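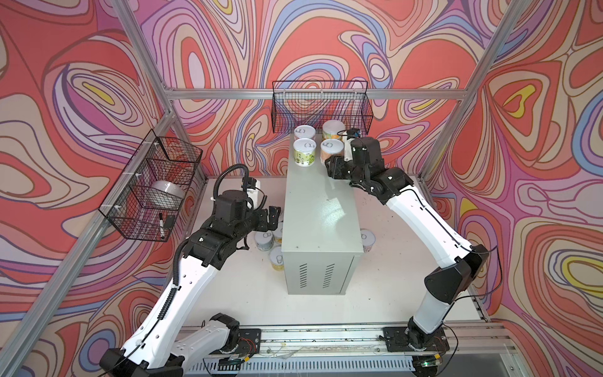

17 abr 2025
Oona Leinonen

Geografía regional, tema 2. Carelia (apuntes, sin revisar)

República de la Federación Rusa, noroeste. Limita al oeste con Finlandia, al este con el mar Blanco. Capital: Petrozavodsk, a orillas del Onega. Ojo, no confundir con las Carelias finlandesas (del Norte y del Sur), que son otra cosa y van en el tema siguiente.

Relieve: escudo báltico, roca muy antigua, pulida por el hielo. Poca altura. Lagos por todas partes, los dos grandes: Ladoga y Onega. Bosque de coníferas, turberas. Suelo pobre, agricultura escasa.

Clima: inviernos largos. Enero muy frío, mas suave cerca de los lagos. Veranos cortos y frescos.

División histórica, la que entra:
- Carelia Blanca (Viena), al norte. De aquí salen muchos de los cantos que Lönnrot usó para el Kalevala.
- Carelia de Olonets (Aunus), al sur, entre Ladoga y Onega.
- Carelia de Ladoga, costa norte del lago. Finlandesa hasta la guerra, luego soviética.

Población: mayoría rusa. Carelios, vepsios, finlandeses: minorías. El carelio es lengua ugrofinesa, parienta muy cercana del finés. Escrito hoy en alfabeto latino. Dialectos: propio, livvi, lúdico (este último discutido, hay quien lo cuenta como lengua aparte).

Fechas: 1617, paz de Stolbovo, Suecia se queda la parte oeste. 1721, Nystad, vuelve parte a Rusia. 1940, república de la Unión, carelo-finesa. 1956, baja otra vez a república autónoma. 1991, nombre actual.

Economía: madera, papel, mineral de hierro (Kostomuksha). Turismo: Kizhi, Valaam.

Lectura: el capítulo de Halonen, unas 10 páginas, y el mapa de Zelenák. El texto de Seija Heinonen es optativo. Traer el mapa mudo relleno, con los dos lagos y las tres zonas historicas. Dudas, a Aatos Koskela en tutoría.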